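Notebook – plate handling, bench cell
Friday, started 8.40

Stopped the overnight run when I got in. The log shows it had already stopped itself just after two in the morning, with a force limit trip on the left arm during a pick. One lidded plate was on the floor behind the bench and another was sitting crooked in its holder with the lid half off. Both were blanks (water only), so nothing lost apart from the night.

Status lights were amber on the left arm, green on the right. I pressed the emergency stop before going inside the guard, then hung the lockout tag. Please do the same even when the controller says it is idle. It said idle this morning, and the queue still had jobs in it. If the trip had been cleared from the desk it would have gone straight to the next pick.

What the log has:
Cycles asked for: 1,227
Cycles completed: 1,105
Last good release: clear plate, left holder
Fault: force limit, left arm, downward move, open gripper

The gripper was open and moving down when it tripped, so it hit something on the way to the plate and did not squeeze too hard. I had assumed squeezing, as we had that trouble with the old pads in January. Pads look fine today. No splits, no glue showing. Swapped them back and forth between the fingers anyway and saw no difference.

9.30 – Checked the taught positions against the Trornska sheet. Left holder is out by 2 mm along its long side. Right holder is where it should be. Loosened and retightened the left holder screws and two of them took nearly half a turn, so it has been creeping. We don't have a torque figure written down for those screws. Need one.

10.15 – Went back through the plate counts for the evening. There is a slow rise in the downward force on the left side from early on, well under the limit, and then it climbs steeply over the last stretch of cycles. The right side is flat all night. That fits a holder walking a little with each release until the finger comes down on the lid edge and not beside it. It doesn't explain the plate on the floor. My guess is the retry. After a missed pick the Clekell script goes back up, shifts sideways and tries again, and a sideways shift with a finger caught under a lid would be enough to throw a plate. I can't prove that from the log, which only keeps the final attempt.

11.00 – Turned the retry off in the script. A missed pick now stops the cell and waits for a person. This will annoy anyone running overnight, but it stays off until we have something better.

Re-taught the left holder and ran the pair in the simulator first, clear plate left, black plate right, with the approach slowed down. I stopped it with the gripper open over the clear plate to look at the finger clearances.
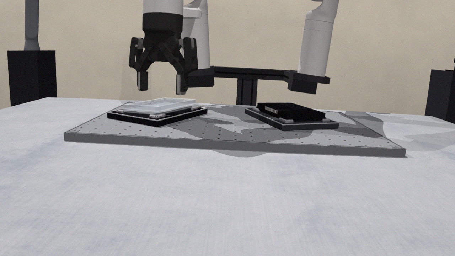 Mohammadi Automation Workshop – Plate Handling Group

In the model the two fingers go down well apart and clear the lid with the holder in its correct place. Then I moved the model holder by the same 2 mm and ran it again. One finger touches the lid on the way down. So the simulator would have shown us this if we had ever tried it with a holder out of position, and we never had. Adding it to the checks.

Both plates are turned slightly in the model, along with their holders. Keep it that way. Squaring them up makes the clearances look better than what we get on the bench.

13.50 – Back on the real cell at slow speed, water blanks only, guard shut. Ran 200 cycles on the left holder. No trips, force trace flat. Checked the screws afterwards with a paint mark across each head and none had moved. That is too short a run to say much about creep, as the overnight one went a good deal longer before it showed.

The barcode reader gave one misread on the black plate during setup. It read properly on the second pass. Probably separate, noting it here in case it comes back.

Still to do:
Ask Sivoter for a torque value for the holder screws, and whether thread lock is all right on that plate.
Set a warning on the downward force, well below the trip, so a slow rise gets seen in the evening.
Change the log to keep every attempt, including the ones before a retry.
Clear the job queue automatically after any force trip. This one matters most and I'd like it in before anyone runs unattended.
Wipe down behind the bench, there is still water under the cable tray.

No overnight runs until the queue change is in and tested. Tag is on the isolator and the key is in the usual drawer.

16.20 – Left the cell powered down, holders empty, paint marks left on the screws.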